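Student Projects > Robotics Course Reports > Gultine Gear Task > Section 4
Last updated: 26 April 2020

4. What the Gear Task Measured

4.1 Setup and claims

The Gultine exercise was run as the final project of the two-arm manipulation course at Nurport. Eight student teams took part. Each team was given the same pair of arms, the same table and the same set of gears, and was asked to train a controller that would place the gears on a round base. Teams collected their own demonstrations by hand-guiding the arms, then trained with the Arer toolkit, which they were free to modify.

The course report describes the outcome as evidence that students with one term of training can build "working two-arm assembly." We were given the logs from all teams and have tried to check that sentence. We do not think the logs support it in the form in which it is stated. They support something smaller, and the smaller claim is still worth having.

The first difficulty is the word "working." A trial was scored by the team that ran it. The scoring sheet had one box for success and no written rule for what to do with a gear that sat on the base but tilted, or with a gear that slid after release. We found sheets from the same team, filled in on the same afternoon, that treated these cases in opposite ways. Out of 3126 logged trials, 1374 were marked as successes. That figure appears in the course report without any comment on how it was arrived at, and we repeat it here only so that readers know which number we are arguing with.

The second difficulty is the layout. The instructions said that gears should start in "varied" positions. Team Bodin kept the most complete picture record, so we used its sessions to see how much variation there was in practice. Figure 2 is from one of those sessions.

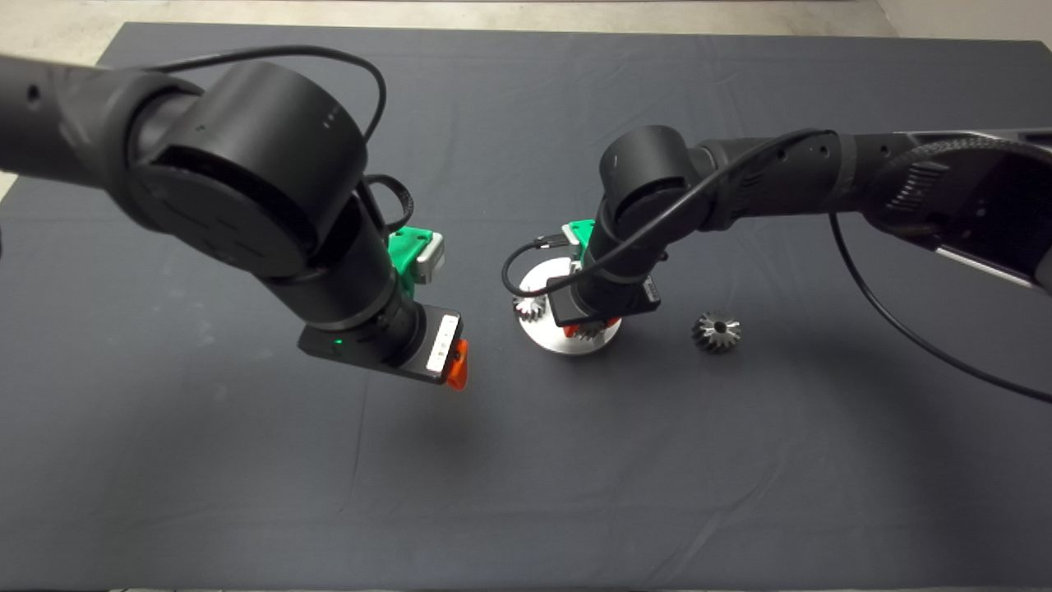
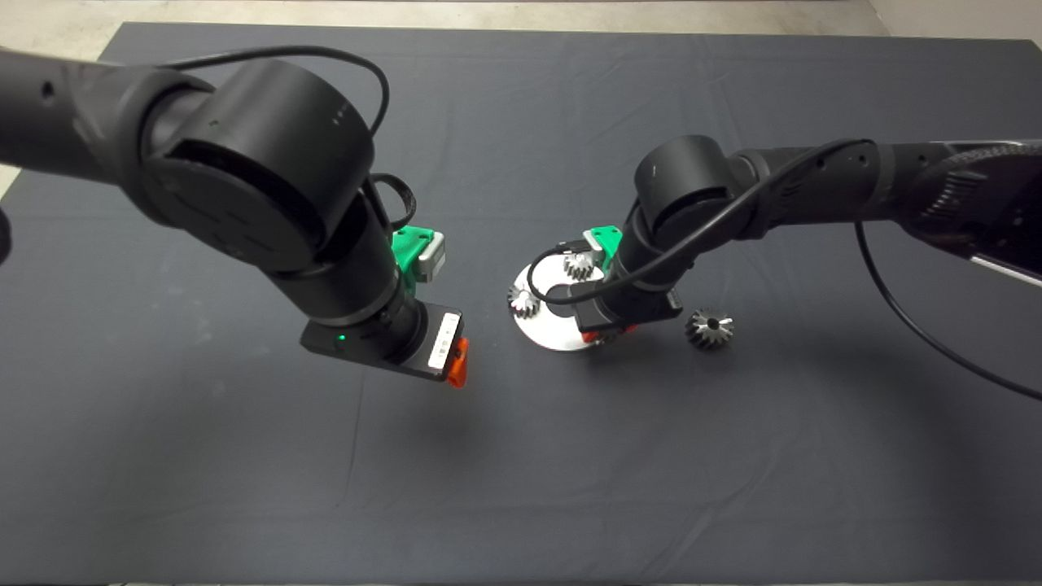
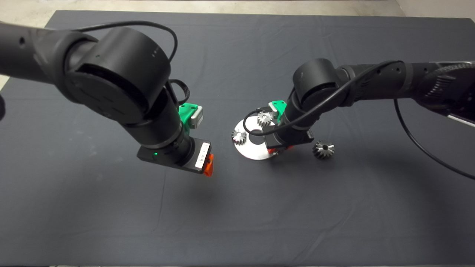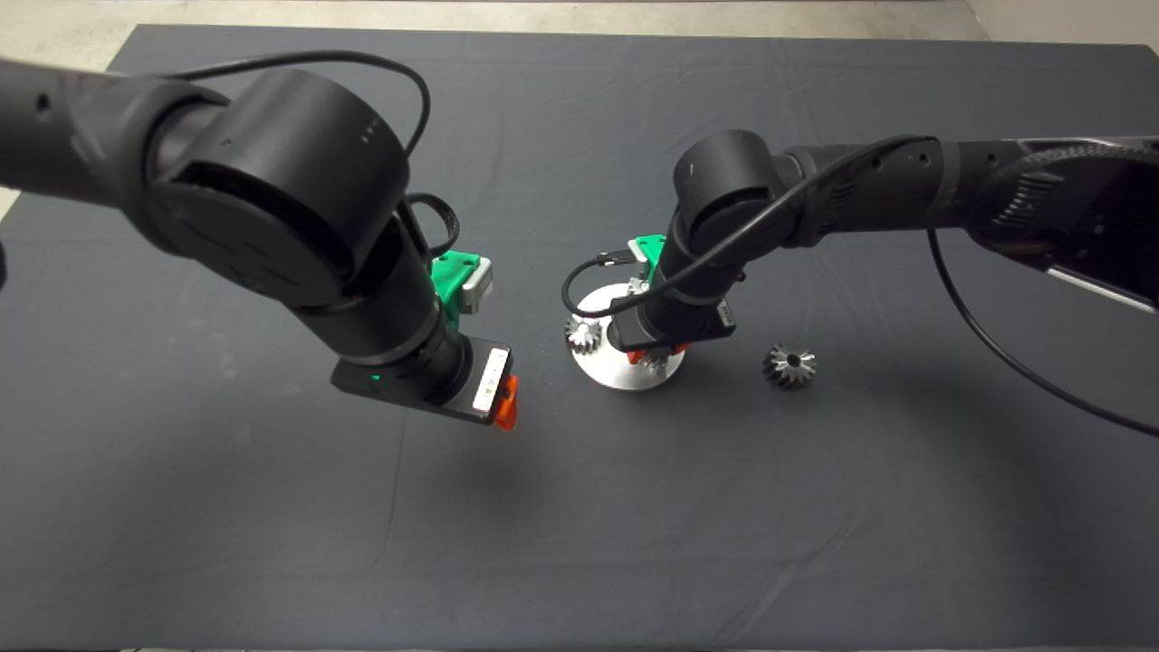

Figure 2. Team Bodin, gear task, one session. In all four views the right gripper is at the round base and one gear lies on the cloth to the right of it. Views are not in time order.

Whether a task needs two arms is a separate question from whether two arms are present, and the course report runs the two together. The scoring sheet gave no credit for use of the second arm and took none away for leaving it out. A team could therefore train on demonstrations in which one arm did all the placing, and the result would still be entered as a two-arm trial. In Figure 2 the left gripper hangs over bare cloth in every view, well away from the gears, while the other arm is down at the base. Four views cannot show what the left arm did in the rest of the session, and we do not claim that they do. But the joint logs point the same way. For most of the teams, the left arm moved to a ready pose at the start of the trial and stayed close to it until the end. Bodin was no worse than the others in this respect.

The same views bear on the question of variation. Two gears are at the base each time, one of them at its left side, and the third is off to the right. We would expect some sameness within one session. What we looked for, and did not find in the written record, was any rule for changing the layout between sessions. A controller that has only ever been asked to reach to the right for its next gear may have learned very little about gears.

4.2 A partial retest

In December we asked for a short retest with the starting side swapped, so that the loose gear would lie nearer the left arm. Only two teams still had a controller that would load. Both controllers sent the right arm toward the old position first. One then stopped; the other closed on nothing and carried on to the base as if it were holding a part. Two teams are too few to settle anything — and both had trained with the same version of Arer, so the fault may lie in the default settings and may say little about the students' data. We mention the retest mainly to show that the check is cheap. It took less time than resetting the table had taken during the course.

We also asked whether cable handling had affected the trials. Several teams wrote "cable" in the notes column beside a failed trial, with nothing further. The cable of the right arm trails off toward the right side of the table in the Bodin views, on the same side as the loose gear, and it would be reasonable to suspect it. We have no way to test this from the logs, which hold joint angles and gripper state only.

For the next run of the course we suggest a written scoring rule, a second scorer from another team, and a starting layout drawn at random before each trial. We would also ask for each arm's share of the placing to be reported on its own line. The success rate will probably fall under these rules. Section 5 gives our rescored results for the trials where enough footage was kept to judge them.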